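Table-top sorting: bottles and cartons

Fourth gallery in the shelf inventory series. The subject is the brown wooden table and the small household goods kept on it. Item sheets were prepared by Efa Gittins and checked by Alun Sayce. Sheet 209 covers the clear bottle with the green label; sheet 617 covers the mug. Colours are given as they appear under the room light. 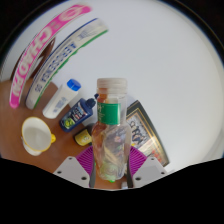 Clear bottle, ribbed off-white cap. Two toothpaste boxes at left, one mainly pink, one mainly white.

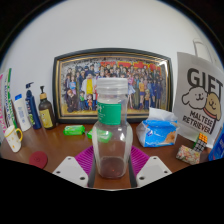
Clear bottle, empty, green label at the neck. Framed group illustration against the wall. 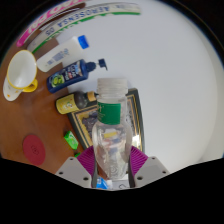
Clear bottle with the framed piece behind. White cup with yellow handle and rim at far left.

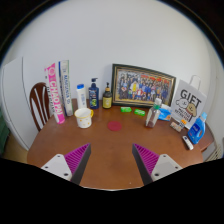 Mug, dark red coaster, cartons upright at far left, bottles along the back.

Storage notes. Cartons are filed by length, longest to the outside. Bottles with screw caps go on the 11 cm shelf; pump bottles need the deeper one. Caps are to be hand-tight before an item is laid on its side. Empty plastic is rinsed, dried and kept for refills until June, then recycled.

Label colour is recorded before label text, as the text wears first. Catalogue grey is matched to Plido chart 832.

Corrections to item sheets should go to Efa, with the sheet number in the subject line.

Page updated 2020-01-17.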